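**Nurkgate lab teaches robot arms to learn from a second look**

A research group at Clelten has published the first results of a method that lets a robot arm correct its own grasp before it closes the fingers. The work was done in the laboratory in Nurkgate and was presented there in July.

The method is called Rivera. The arm makes a short stop near the object, compares its view with recordings of earlier attempts, and then decides if it should go on or approach again from another side. The group trained the system with 600 recordings of small office and desk items, which are often difficult for robots, being thin, light or partly hidden behind other things.

The tests were made on a white tabletop with items of this kind, among them an eraser and a yellow storage bin.
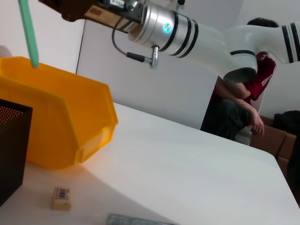
Jhun Tagle finds the result useful but asks for patience. The second look costs time, he said, and a factory will accept this only if the number of dropped parts goes down clearly. He would also like to see the same test with two arms working at one table.

In the published test, the arm made 133 attempts with objects that were not in the training recordings. The stop added three seconds to each attempt. According to the group, most of the remaining errors came from objects lying very close to each other.

A partner laboratory in Prindovdale will repeat the test with its own arm and its own set of objects. The recordings will be shared with other groups after that.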